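**March 16, 2021 - bench 3, finishing room**

Day two of the varnish argument. Carrying on from yesterday's page, which ended with a coffee ring and the word "NO" underlined, both mine.

The problem as it stands: Dirnance want their stair handrail samples in a clear coat that looks like nothing at all, survives a wedding venue, and doesn't go yellow. I have explained that these are two coats and a miracle. They have asked for a quote on the miracle.

Panels cut from the last of the pale ash, all from one board, sanded to 150 and then wiped down. Four sets:

- **A** - the Bevix waterborne, straight from the can
- **B** - the Bevix over a thin shellac seal
- **C** - Tangen oil, the slow one, three coats, wiped
- **D** - Tangen oil underneath, Bevix on top, against the advice of both labels

D is Jirayu's idea. He says he did it on a tabletop years ago and it was fine. I asked where the tabletop is now and he said Portugal.

Set A first. Goes on like skim milk and looks about as appealing. Raised the grain immediately, so the first coat was really a very expensive way of wetting the wood. Knocked it back with a worn gray pad, second coat laid down much better. Brushed half the panels and padded the other half. Brush marks were gone in ten minutes. The pad left a dry stripe down the long edge of each one, same place every time, which means it's me and how I turn my wrist at the end of the stroke. Made a note to stop doing that. Did it again on the next panel.

Set B is warmer, obviously. The shellac brings the figure up and takes the sting out of the cold bluish look you get on A. It also means we have to tell the client there's a bit of color in it, and the client has used the word "invisible" in every email so far. My vote is still B. A is what they asked for and B is what they'll like, and I've lost that argument with better customers than these.

Set C is on the top rack with a sign on it. It will be tacky until I retire. 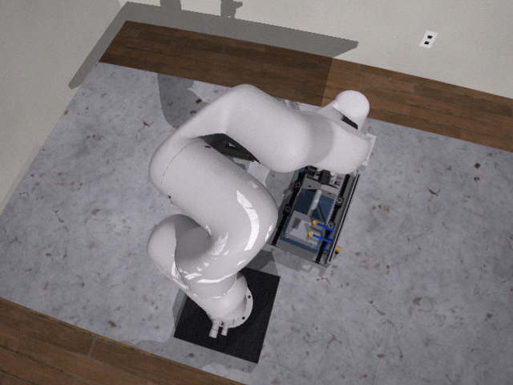
Sheen is where the trouble started in the afternoon. "Satin" on the Bevix can is one satin, and "satin" in the Dirnance spec is a different satin, and the sample chip they mailed over is a third, which I would call semi-gloss and Jirayu calls "hotel." Under the ceiling lights you can't tell any of them apart. Stand at the end of the bench with the window behind the panel and they might as well be different products. What makes it worse is shape. A flat panel gives you one reflection and you can fool yourself about it all day. A handrail is round, so the shine runs along it and every lump shows. Think about getting a brush around a tight bend without a sag on the underside. Now think about doing it on a stairwell with a bride's uncle leaning on it. I want to test on actual rail from here on. Flat panels are for choosing color and for feeling productive.

So I turned up some offcuts of the Flurmont profile (the fat one, with the finger groove) and coated two lengths with A and two with B. Hung them from the pipe on wire. Results after the second coat:

A on round stock sags at the groove. Every time. It collects there, thinks about it, and lets go once you've walked off. Thinner coats helped. Much thinner coats helped more, but then you need an extra coat, and the extra coat sags.

B held better. I don't have a clever explanation. The shellac might be giving it something to grip, or I might have been paying more attention by then. Would want to repeat it with somebody else holding the brush before I put it in writing to a customer.

D, for the record: looked wonderful for an hour. I was composing an apology. Then it started fisheyeing along one edge, little craters like the top of a crumpet, and by the time I'd fetched Jirayu to see it they'd spread halfway across. He looked at it for a while and said the oil probably hadn't cured. The oil had been on since yesterday lunchtime. The can says 51 hours at shop temperature, an oddly exact number that I'd assumed somebody made up. Perhaps it was somebody who'd tried it. I've scraped one D panel back and will leave it the full time before recoating, purely so this doesn't come up again at every coffee break through April.

Scratch tests on A and B, both a day too early and I know it. Coin edge, fingernail, and the keys. The fingernail marks both. The coin marks A white and B slightly less white. The keys mark everything, including bench 3, and I've sanded that out and will not be discussing it.

Odds and ends:

- We are nearly out of 200-micron filters. I strained the last batch through one that had already been used and then spent twenty minutes picking out what it gave back.
- The good brush is missing again. The one in its slot is not the good brush. It has been painted with the good brush's stripe on the handle, so this was premeditated.
- Shellac flakes: the jar marked "blonde" is garnet on the bottom half. Whoever topped it up, I'd like a word. The B panels came from the top half, so they stand.
- Extractor rattles on high and is useless on low. I ran it on high and wore the ear defenders and missed two phone calls, both from Dirnance.

Called them back. They would like to know if "matte" is still an option.

Next:

1. Leave everything alone overnight. This means you, Jirayu.
2. Third coat on the rail lengths, A cut a little with water, B as is.
3. Matte version of A on one length of Flurmont, so we can show them what it looks like once hands have polished it for a season. Rub the middle with a wool cloth until arm gives out.
4. Order filters. Order a brush and keep it in my bag.
5. Check whether C is dry. (It isn't.)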